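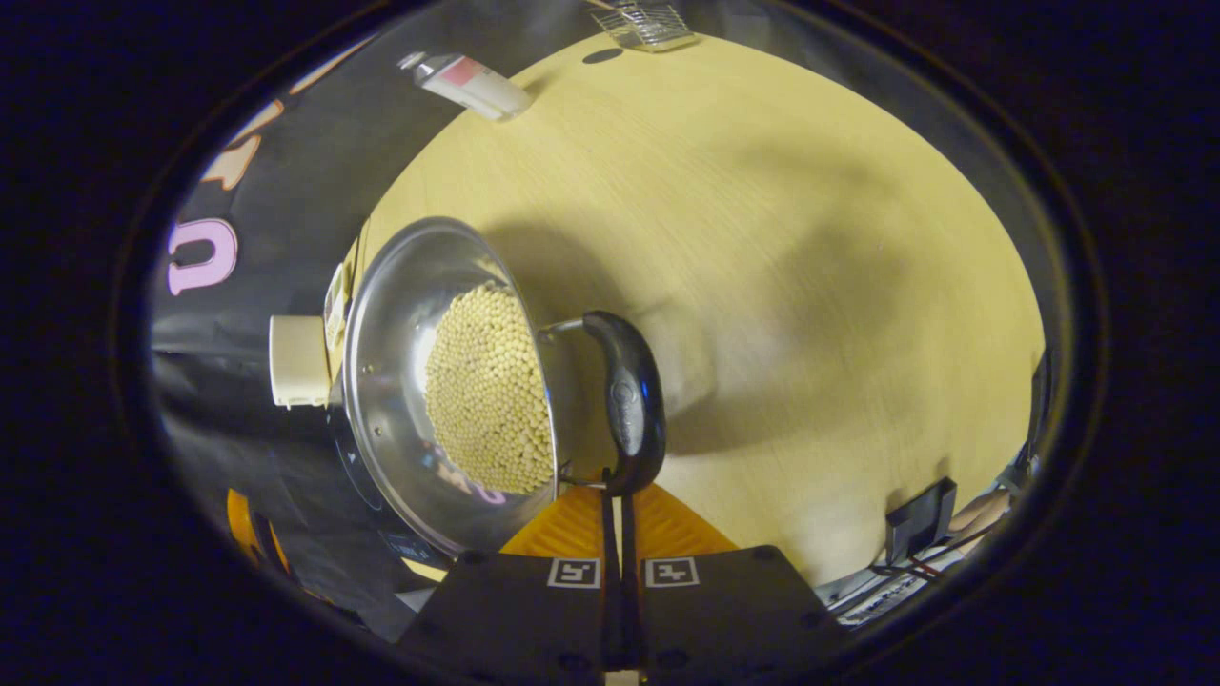

Issue 673, page 6

A DAY AT THE PRINANO BEAN WORKS
Report by Tineke Timmermans

The members' visit in July was to the Prinano works outside Stundport, where dried beans and peas are cleaned, sorted and bagged. Many of us have bought the bags for years without giving much thought to what happens between the field and the shelf. The trip was set up by Hendrik Kuipers, who also drove the second van.

We left the library parking lot at 7:30 in the morning and reached the gate a little before 10. The last stretch is a single-lane road along the canal, and we had to back up twice to let grain trucks through. Anyone going on their own should take the road through Yatsenko instead. It is longer on the map but wide enough for two vehicles.

Shufen Xue met us at the office. She has managed the plant since the old owners sold it, and she took us around herself. Everyone was given a hair net, ear plugs and a vest, and rings and watches went into a locker. The ear plugs were needed. In the cleaning hall it was not possible to hear the guide at all, so she stopped us in the corridor before each room, told us what we would be looking at, and took questions in the next corridor.

Beans come in by truck and are tipped through a grate in the floor. Before a load is tipped, a sample is taken from several places in the truck and carried to a small lab by the weighbridge. The staff there check moisture and count splits and stones. If the beans are too wet, they will spoil in the silo. If they are too dry, they crack on the way up the elevator, and cracked beans can only be sold for soup mixes or feed. Mrs. Xue said a dry summer gives her more trouble than a wet one for that reason. One load was turned away the week before our visit, and the driver was not happy.

From the grate the beans go up to the first cleaner, a set of shaking screens with air blown through them. The top screen takes off stalks and pods, and the bottom one lets sand and weed seed fall through. After that comes the destoner. It is a sloping table that shakes, with air coming up from underneath. The beans float down the slope and the stones walk uphill. Several of us went back for a second look at this because it seems wrong when you first see it. There is a bucket at the top end for the stones, and it is emptied each shift.

The last step is the color sorter. The beans drop past a row of sensors in a thin curtain, and the dark or stained ones are knocked out by short puffs of air. It makes a sound like rain on a tin roof. The rejected beans are run through a second time, as a good one often gets knocked out along with its neighbor.

Bagging was quieter than expected. Only one of the lines was running, filling small bags for a supermarket. The larger sacks are still closed with a sewing machine hung on a spring, and Csenge Kocsis, who runs that station, let two of our group close a sack each. Her seams were straighter.

Lunch was in the canteen and was included in the price. There was a chickpea stew with tomato and a white bean salad with onion and parsley. Both were good, though the salad could have used more vinegar. Coffee was extra.

After lunch we had an hour in the test kitchen with Fabian Kuster. His job is to cook a sample of each lot and write down how long it takes to get tender. He cooks them plain, with no salt, so that lots can be compared. Some of what he told us is useful at home:

Old beans take longer. Two bags of the same kind can differ by an hour if one has been at the back of the cupboard for a couple of years. Do not mix them in one pot.

Hard water slows things down. In hard-water areas a small pinch of baking soda in the soaking water helps. Too much makes the skins slimy and the taste soapy.

Salt in the soaking water does no harm. Several members had always been told that it keeps beans tough. Mr. Kuster had cooked a salted and an unsalted batch of the same lot for us to try, and most people preferred the salted one.

Soak in a bigger pot than you think you need. Beans can more than double in size.

Keep dried beans in the dark. Light fades the color, and warmth is what makes them hard to cook later.

He was asked about pressure cookers and said he uses a Gamitz at home and an ordinary pot at work. He was also asked about gas, and said that changing the soaking water helps a bit and that eating beans more often helps more.

The factory shop is by the exit and is open to the public in the afternoons. Prices are lower than in town for the larger bags and the same for the small ones. Split peas were sold out. I bought yellow soybeans and a bag of brown beans. The soybeans needed a full night's soaking and close to three hours on the stove, which matched the card that came with them.

A few practical points for anyone planning to go. Groups must book, and the works does not run tours during the harvest intake. There are two flights of open metal stairs and no elevator for visitors, so those who have trouble with steps will see only the lab, the bagging hall and the kitchen. Closed shoes are required, and one of our party had to borrow rubber boots. It is dusty, and people with asthma may want to bring a mask. Photos are allowed everywhere except at the color sorter.

We were back at the library by 5. Thanks are due to Mrs. Xue and her staff for giving up most of a working day, and to Hendrik for the driving. A blue thermos was left in the second van and can be picked up from him.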